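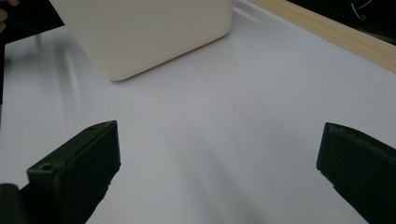 Section 7. Fitting the bilge pump and float switch

The Karaki bilge pump comes with a leaflet saying it can be fitted in 20 minutes with one screwdriver. We have never met a boat where that was true, so set aside an afternoon and read this section through before you drill anything. Unpack the kit indoors first. A smooth, pale tabletop like the one in the photo is a good place to do it, as the small black screws show up on it and tend to roll off a cockpit seat. Check what you have against the list in the leaflet, and then check it again against what the leaflet's own drawings show. In the December printing the two don't agree: the drawings show four hose clamps and the list says two. You need four.

Before you start

The pump is sold as a 2000 gallon per hour model. Treat that number with care. It is taken at full voltage with no hose attached and nothing to lift the water over, and your boat has a hose and a hull side. In our own test on the dock at Wollum, with a ribbed hose and a tired battery, we got 682 gallons per hour. A smooth hose did better. A bigger number on the box doesn't make up for a bad hose run.

You will also need marine-grade tinned wire, heat-shrink connectors, sealant and an in-line fuse of the rating printed on the pump body. The fuse in the bag may or may not match. Go by the pump body.

CAUTION: Disconnect the battery at both terminals before working in the bilge. If you smell fuel, stop, air the boat out and find the source first.

Mounting the pump

1. Find the lowest point of the bilge with the boat sitting in the water the way it normally does. On a trailer the low point may be somewhere else entirely.

2. Clean the spot down to bare hull and let it dry. The leaflet says the adhesive pad will hold on a damp surface. We wouldn't rely on it.

3. Unclip the strainer base from the pump. Set it in place and mark the screw holes.

4. Screw the base to a small block and bond the block to the hull. Do not screw through the hull bottom, whatever the drawing seems to suggest.

5. Clip the pump back on and tug it. It should not lift off unless both tabs are squeezed.

Running the hose

6. Run the hose uphill all the way to the through-hull fitting, with as few bends as you can manage. Any dip will hold water.

7. Make sure the through-hull sits well above the waterline with the boat fully loaded, people and coolers included. If it could go under when the boat heels, add a vented loop.

8. Put two clamps on each end where the fitting is long enough to take them, with the screws facing opposite ways.

NOTE: Do not put a check valve in the line as a cure for a low through-hull. The Karaki leaflet offers one as an "upgrade". They clog, and a clogged one stops the pump from clearing any water at all.

Wiring the float switch

9. Mount the Farasel float switch beside the pump, with its base no lower than the pump's. If it sits lower, the pump may keep running on water it can't pick up.

10. Check that the float can swing through its full travel without touching a hose or wire.

11. Connect the switch in the positive line, between the fuse and the pump. Wire colors have changed between batches, so follow the labels on the wires and ignore the color chart.

12. Keep every joint as high above the bilge as the wire allows, and heat-shrink all of them. "Waterproof" twist caps are not.

13. Feed the automatic side straight from the battery through its fuse. It has to work with the main switch off.

Testing

14. Reconnect the battery. Lift the float by hand – the pump should start at once.

15. Pour in clean water until the float rises by itself, and watch the outlet. Motor noise alone proves very little.

16. Let the pump run down and confirm that it shuts off. If it cycles on and off, water is draining back out of the hose. Raise the float switch slightly or shorten the run.

The Irnard panel light, if you have one, only shows that power is reaching the pump circuit. It will glow quite happily over a jammed pump, so lift the float before every trip and look over the side.

Section revised 29/01/2023. Replaces the loose sheet on hose clamps.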